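Automation in Practice, Handout 5: Notes for the visit to the Lidel picking cell

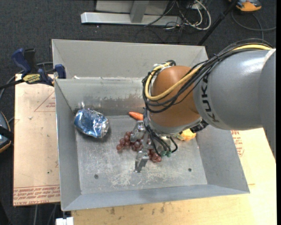
Please read these notes before the visit on 4 Mar 2022. We meet at the side entrance of the Erkport building. The front entrance is for deliveries and the people on the desk will only send you round. Wear closed shoes and tie back long hair. Bags go in the lockers by the stairs.

The visit follows on from the lectures on grasping and on cell layout. You will see one robot working from a bin of mixed items, and you will have time afterwards to talk to the staff who run it. Take a notebook. The written task at the end of this handout is due in the usual box two weeks later.

1. What bin picking means

A robot that always finds its part in the same place needs no eyes. Most of the welding and pallet-loading cells in the first part of the course are of this kind. Bin picking is different in that the items lie in no fixed order. The system has to find an item, choose a place to hold it, get the gripper there without hitting anything, close, lift and put the item somewhere useful. Any one of these steps can fail, and a good part of the control program deals with what to do next when one does.

2. The cell

The arm is a KUKA, reaching over a grey sheet-metal bin on a bench. The bin has a deep compartment with sloping walls and another metal section behind it. A clamp holds on at the top of the rim. Look at how the clamp is placed and think about where else it could go without getting in the way of the arm.

The gripper has metal fingers, and the lower one ends in a narrow angular tip. Compare this with the flat parallel jaws in Handout 2. A narrow tip can get into a small gap beside an item or close to a wall, but it presses on a small area. Keep this in mind when you see fruit in the bin.

Cables run along the outside of the arm and across the wrist in loops. Students often ask why they are not pulled tight. The wrist turns a long way during a pick, and a tight cable would be strained or torn at the end of the turn. Too much slack causes trouble as well, as a loop can catch on the rim of the bin. Thin black hoses come down beside the gripper too. Ask what they are for if it is not covered in the talk.

3. The items

A carrot and a bunch of reddish-purple grapes are typical of what goes into the bin. They make a useful pair for our purposes.

The carrot is long, firm and tapered. It can be held across its width, but if the grip is far from the middle it will tip as it is lifted. It can also roll when it is touched.

The grapes are much harder. A bunch has no single surface, its shape changes when it is moved, and it is easy to damage. A camera may see it as one object or as many small ones. Decide for yourself where you would want the fingers to close, and how you would tell the system to find that spot.

Crumpled, shiny items bring another problem. Light bounces off the wrinkles and can leave gaps or false points in a depth image. Bare metal walls do the same to a lesser degree, so the bin itself is part of the sensing problem.

4. The walls and corners

Items next to a wall are harder to reach than items in the middle. The fingers need room on both sides, and the wrist above them is far wider than the fingers are. Sloping walls help, as loose items tend to slide inwards, and they leave more room for the wrist. Look at the scratches on the floor of the bin and work out how near the planned path must come to the metal.

5. Order of the visit

Safety talk, then the demonstration, then questions. The Kondent software used for planning will be shown on a separate screen. Stay behind the line on the floor whenever the arm has power, even if it is standing still. A robot that is waiting looks the same as one that is switched off.

6. Written task

Write up to 700 words on one pick that you watched. Say which item it was, where it lay, how the gripper came in and what happened. If the pick failed, say at which step. Then suggest one change to the gripper, the bin or the program and explain what it would cost in time or in other items that could no longer be picked. A sketch from the side is required and may be done by hand.

Reading: Sönmez course reader, the chapter on contact and friction. Those who missed it in September can borrow a copy from the department office.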